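## Red sorting block: loose fit, and how do I clean the holes?

I picked up a thick red block with shaped holes in the top at the Collport swap meet, and I've gotten fonder of it than a grown person should. It came with no pieces and no box – just the block. I'd like to cut my own pegs, but I don't know where to start, and there's dust down in the corners. 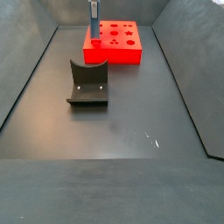 The red block, with the star hole on the right.

**Answer 1**

Oh, I love these! Start with the round holes. Dowel is cheap, and you can sand a little, try it, sand a little more. I use 200 grit for shaping and 400 to finish. Do leave the star for last, it will test your patience (mine took 8 tries).

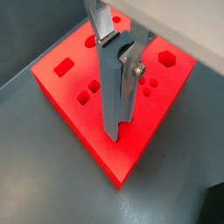

Before you cut anything, press a bit of paper over each hole and rub the edge with a pencil, so you have a pattern to keep. If your block is foam, go easy, as a tight peg will chew up the rim. Make each one a hair small and you'll be happier.

**Answer 2**

soft dry paintbrush for the dust. worked on mine

**Answer 3**

Khurana sells loose pegs, I think? Might not fit yours, so measure first.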